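Buy the arm for the job, and read the kitchen file first
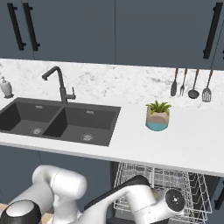

Bavo sells a dishwasher package for its kitchen arm, and for the past month I have been working through the trial version. The package comes in two parts. One is the arm itself, leased by the month. The other is Plirnanska, a simulator where you rebuild a kitchen and rehearse the unloading before any hardware arrives. The trial gives you 60 days of the second part free, and my view is that the simulator is the better product of the two and should be sold on its own.

Most of the sales material is about the arm. It has the reach, the payload and the colour options, and a page on how quiet it is. None of that tells a buyer whether it can get a bowl off the bottom rack in a galley kitchen with an island behind it. Plirnanska can at least start to answer that. You pick a layout, set the counter height, put the sink and the dishwasher where yours are, and run the routine.

The library ships with 39 kitchens. They are handsome ones, with marble counters, dark blue cupboards, a gooseneck tap and a succulent beside the sink. I would like to see a few rentals in there, with a laminate bench and a dishwasher door that fouls the drawer next to it. Bavo says custom layouts are supported, and they are, but it took me most of an afternoon to enter my own measurements. Someone running a café or a group home won't have that afternoon.

I also have a complaint about how results are reported. Each run ends with a score out of 100, and my kitchen came back with 56. The help pages don't say whether that is a pass. The log underneath was far more useful. It showed that the arm reached the rack without trouble and lost its marks on the upper cupboards, where it had to fold back on itself to clear the handles. That is a real finding, and I could act on it by storing the plates lower. It should be on the first screen.

The usual objection is that a simulated kitchen is too clean to be worth much. Racks bend, cutlery nests, and a glass with water pooled in its base behaves differently from a dry one. I agree with all of that, and I wouldn't sign a lease on a simulation alone. But reach and clearance are geometry, and geometry is what sinks a lot of these installations. Nyberg, which offers a competing arm, sends a technician with a tape measure and charges for the visit. I would sooner do it myself and see the collision on a screen.

Price is where Bavo loses me. After the trial, Plirnanska is only available with a lease, and the shortest lease is 25 months. Ustix lets you pay for its planning software by the project, with no hardware attached. It is a plainer program with fewer fixtures, but a small operator can use it, decide the arm doesn't suit and walk away – that is a fair outcome for a planning tool.

My advice to anyone considering the package is to take the trial, enter your own kitchen properly and ignore the score. Read the log for the cupboards you use every day. If the arm can't get to those, a longer lease won't change it.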